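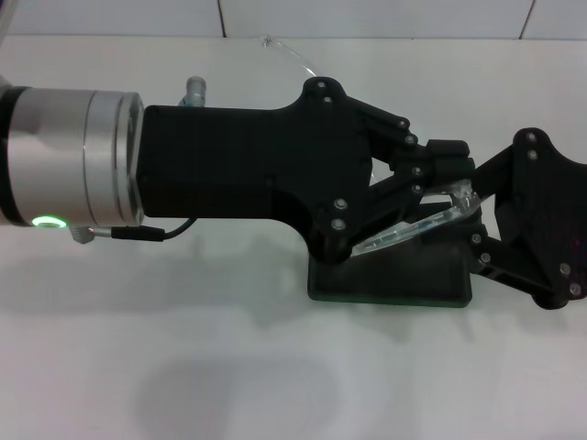
Ticket 1261: Clear upright will not stay in black base

Filed under: Display & Signage / Stands / Open and recently closed

Product: Gidance two-part table stand (clear upright, flat black base)
Opened by: Wiebke Ehlers
Handled by: Apostolos Antoniadis, Praltska support
Opened: June 23, 2025
Status: Closed, with reservations

Reported problem

The stand comes as a clear plastic piece and a black rectangular block. The leaflet says to put one into the other. I have done so many times now, and the upright leans back as if it has heard something shocking. With a price card on it, it leans further. By the time a customer has found their glasses it is lying on the table.

The table is level. I checked it with a spirit level, then borrowed a second spirit level because I had stopped trusting the first.

Reply, Apostolos

Sorry to hear it. Please try the following before we send anything out.

1. Peel the film off the upright. It goes on both faces and is as clear as the plastic, so one side often gets missed. Start at a corner with a fingernail.
2. Turn the base over and check that the slot side is facing up. The underside has a moulding groove that looks very like a slot.
3. Hold the upright straight above the block and press down evenly. If you bring it in at a slant, one corner catches and the other never reaches the bottom.
4. Stop when it clicks. It's a small click.

Reply, Wiebke

Step 1: there was film. Both sides. I had been admiring the slightly frosted finish.

Step 2: right way up, thank you.

Step 3: improved. It now leans only to the left.

Step 4: no click, small or otherwise. Kerstin says she heard one, but Kerstin was eating toast.

Reply, Apostolos

Progress. Could you look at the bottom edge of the upright and tell me whether the corners are square or rounded? Please also send the number moulded into the underside of the base.

Reply, Wiebke

Rounded. The number is 2064. Finding it took a torch, as it is black lettering on black plastic and whoever chose that must have been very pleased with it.

Reply, Apostolos

That explains the missing click. 2064 is the later base and wants the square-cornered upright. Yours is from the older set. They will go together up to a point, and you have found the point. Ute Petersen in the warehouse is putting a square-cornered one in the post today. No need to return the old one.

In the meantime a strip of folded card behind the upright will hold it. Please don't use glue. The last person who used glue now owns a stand that can't be taken off their table.

Reply, Wiebke

New upright arrived. Film off, both sides, before anything else. Pressed straight down, clicked, stands up, holds a card. I did it again to hear the click.

One remaining complaint: it now shows every fingerprint in the building. Wiping with kitchen roll seems to spread them more fairly.

Reply, Vy Đào (covering for Apostolos)

Soft damp cloth, a drop of washing-up liquid, then a dry cloth. Nothing with alcohol in it, please, as that clouds the surface. Hold it by the edges afterwards.

I'll close this now. The leaflet is being reprinted in September and will mention the film.

Reply, Wiebke

In what size lettering?

[Ticket closed. Replies to this ticket will open a new one.]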